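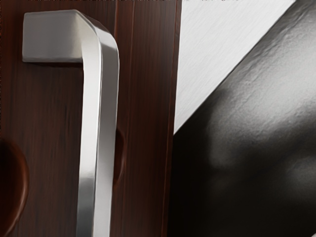
## Budgeting for a door-opening arm: what do we buy first?

**Morven Gillies**, 24 March 2025

I run the workshop for a small building services outfit in Pevenville. We look after a residential home in Treltmont with 50 cupboard and wardrobe doors that have to be opened, checked and shut again on a regular round. Most have square steel pull handles on dark wood panels. We want to try a mobile base with one arm and a two-finger gripper to do the opening and closing.

So far we have only worked in simulation. The door swings on its hinge, the arm lines up with the vertical bar, and we can run it over and over without hurting anything. The board has now asked me for a spending plan by July and I don't know what order to put things in. The arm itself is quoted and I'm fairly settled on that. My trouble is with everything that hangs off it:

- Gripper fingers. The stock set is thick, and I worry about fitting one behind a bar that sits close to the panel. Slim fingers are $300 a pair.
- A wrist force sensor, which the seller calls optional.
- A test door. I can have one built with the real handle for $500, or keep going in simulation and spend nothing.
- Spares and service.

Has anyone here bought for a job like this? What did you leave out of the first order and regret? I would also like to know if leasing is worth looking at. The Flander dealer offers it but the paperwork is long and I haven't got through it.

---

**pevenville_dave**

Just lease it. Prices come down every year and you'll want a different one anyway.

---

**Ene Workshop**

We bought an arm for opening equipment cabinets, so not the same doors but close enough.

Build the test door first. I would put it ahead of the arm in the plan, and $500 is not much next to what you'll spend on the rest. A simulated handle has whatever friction you typed in. A real one has a finish that may be slippery across the brushing, screws that work loose, and a door that sticks in damp weather. Ask the joiner to use the same hinges and catch as the home has. The catch matters more than the handle for how hard the arm has to pull, and ours was stiffer than anything we had modeled.

On the fingers, measure before you pay. Take a caliper to the home and get the gap between the back of the bar and the panel on several doors. Then get the finger thickness from the maker's drawing, including the rubber pad if there is one. The pad is often left off the headline number. Remember the finger has to get in there with some room to spare, and it has to come out again after the door has moved. You may not need to go behind the bar at all. With a square bar you can pinch it from both sides, and that still needs clearance at the panel but a lot less depth.

Check the other side as well. If the handle is near the edge of the door, the open finger can hang over that edge and touch the frame or the next door along. We scraped a row of cabinets that way.

Buy the force sensor. We didn't, and added it later, and the refit meant a new cable run and a new mounting plate. Some arms can estimate force from the joints well enough for a light door, so ask the dealer to show you that on your test door before you decide.

For spares I would put down 3 pairs of pads and one full set of fingers. Pads wear. Also allow something for touching up the wood, and ask the home who pays for a scratch before there is one.

---

**Lowfield Joinery**

I can only speak to the doors. Dark stained wood shows every mark, and a gripper pad can leave a smear even when it doesn't scratch. Get a few offcuts with the same finish and press the pad on them overnight. If it leaves a print, ask for a different rubber.

If any of the doors have recessed pulls as well as bars, decide now whether the robot is expected to use those. It's a different finger shape and a different budget line.

About leasing - read the part on damage and on changing the gripper. The one I looked at for a panel lifter didn't let you swap the end tooling without written consent, and you will be swapping yours. For a single site with a fixed number of doors I'd ask for a short rental first and put the purchase in the plan as a second stage.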